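Dorby to Replace Water Meters at 1,829 Addresses

March 31, 2022

The Dorby water utility will begin replacing residential meters in November, starting with the district north of Brerkmont Road. The new units transmit readings every 8 hours. Existing meters are read by hand twice a year.
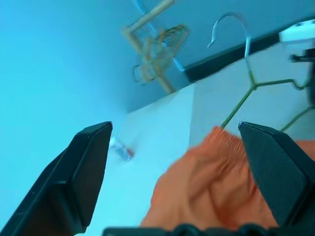

Will households be charged for the new meter?
The utility pays for the meter and its installation. Repairs to pipes on the owner's side of the shutoff valve are billed separately.

Sernness, the contractor, ran a trial at 223 addresses last year. Margit Wallin, the utility's network engineer, said the trial exposed faulty shutoff valves in older buildings, which must be fixed before a meter can be fitted.

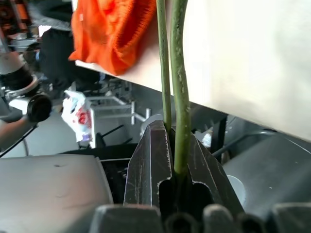

Photo: Karim Masri

Water will be off for up to 80 minutes during each replacement. Notices will be mailed two weeks ahead. Tenants should contact their building manager to change an appointment.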